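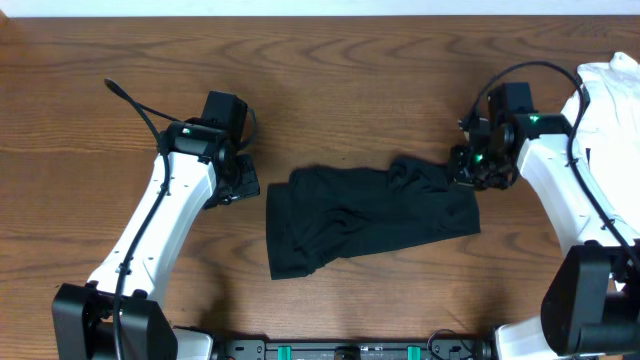 Week 8 – Cloth and Dye

Reading: Saavedra, chapter 2 (skip the section on silk).

Black was hard to dye well. Most dyers started with a blue base, then added a brown or red dye over it. Cheaper blacks used oak galls and iron, which weakened the fibers over time.

Terms to know: mordant, fulling, nap, selvage.

The Griltville dye book of 1814 lists black by the yard and blue by the pound. Compare the prices before class.

Short paper due in April. Send drafts to Brisa Ventura – two pages, double spaced.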